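Re: [utow-noise] Spring program at the Alvarado, draft text

2019-04-27

> Proposal for the Velton night: four sets, 52 minutes each, no breaks,
> audience lying on the floor. Program note to call it "the first fully
> collective improvisation in the region." Tickets capped at 174. Matent
> would open with the feedback piece for modified tape decks.

I read this twice and I'm still not convinced. We've had collective improvisation at the Alvarado since before this list existed, so please drop "first". Someone will write in, and they'll be right.

The cap bothers me more. In March we told everyone the tape night was a success, and the door sheet says 70. Where are the other 104 coming from? The draft also wants 1,000 printed programs, which means we'd be recycling most of them by summer.

As for 52 minutes without a break, has anyone on this list sat through Matent's feedback piece at full volume? I have. I liked the first half. After that I was mostly thinking about the parking meter.
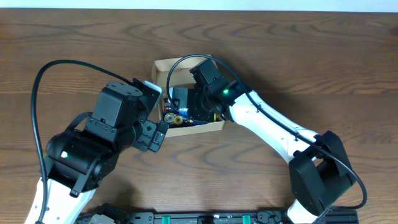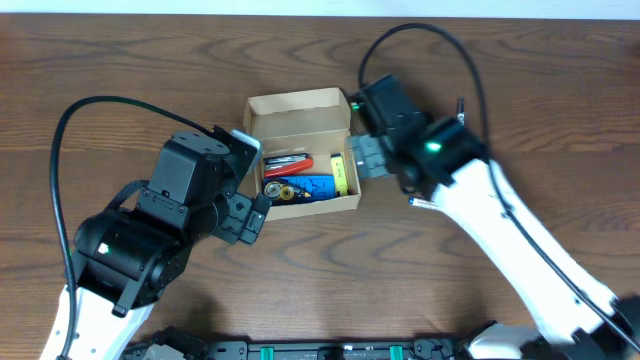
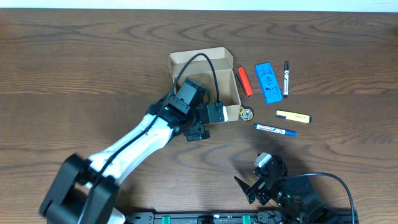
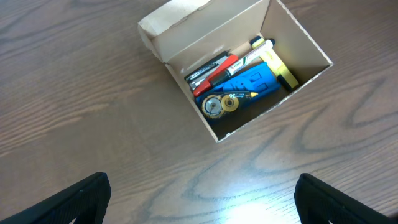

The open cardboard box on the wooden table.

> The floor seating is essential. Chairs impose a hierarchy between
> performer and listener.

Do they? I've seen plenty of hierarchy on a bare floor – mainly between people who brought a cushion and people who didn't. If Velton wants the floor clear, fine, but leave a row of chairs along the back wall and say so on the poster.

What I'd sign off on: three sets, 30 minutes each, a real intermission, and Matent last so people can leave when they've had enough. Cut the program note to one paragraph and take out "sonic ecology" both times. I don't know what it means and the draft doesn't say.

I'm also waiting to hear who pays for the second PA. The Utow money covers one.

Send the revised text to the list before anything goes to the printer.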